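Toy and Puzzle Design, week 4 handout
Licensed art on jigsaws – from picture to box

Quick notes, full slides later. Read before the studio session, bring a pencil.

1. What is being sold

A jigsaw is a picture you pay to take apart. Buyer picks with the eyes first, piece count second, price third. So the box front does most of the work. Licensed art has two owners to keep happy: the artist (or estate) and whoever owns the characters. Both sign off. Allow time for it.

Our running case: Zarari, a small puzzle line, 1000 pieces, painted night market. Art by the Kimura studio, cut and boxed at Priedītis.

2. Reading the art before you cut it

Squint test. Where does it go flat? Big sky, dark water, snow = slow, boring sections. Some of that is fine, people like a hard corner. More than a quarter of the picture and you get complaints.

Look for:
– color zones a solver can sort by
– lettering, signs, faces (always done first)
– repeats, e.g. the lanterns in the Zarari picture, which look the same until you check the string behind them

The night market had a black roof along the whole top edge. Studio added a few lit windows. Took 10 days to get approved, for windows.
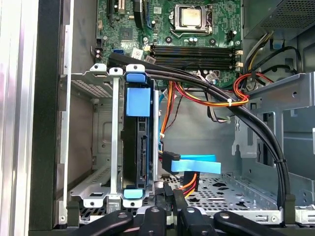 3. The cut

Ribbon cut = rows and columns, regular shapes, cheap dies. Random cut = odd shapes, more fun, die costs more and wears unevenly. Keep cut lines off the eyes of main characters if you can. You can't always. Shift the art a little under the die, don't redraw the die.

False fits: two pieces that lock but don't belong. Worst in flat color. Test by solving, no shortcut for this. The first Zarari sample had 4 of them, all in the roof, so the art was nudged left and sampled agian.

4. Board and finish

Thicker board feels better in the hand, costs more to ship. Gloss makes colors pop but glares under a lamp. Linen finish cuts the glare, softens fine detail. For painted art I lean linen. For photo puzzles its more of a toss-up.

5. The box

Front: art, piece count, finished size, age. Back: full picture with nothing printed over it! Solvers use it. Zoltus, the other line we looked at, put a logo across the bottom corner and got letters. First run was 2383 boxes, all with the logo.

Poster insert is nice if budget allows. Spare bag, also nice.

For next time

Pick any painting with at least three figures in it. Mark the flat areas, mark sort zones, sketch where you would shift the die. One page. Add two lines on finish and why. Hand in on paper, before 9 am, box outside the studio door.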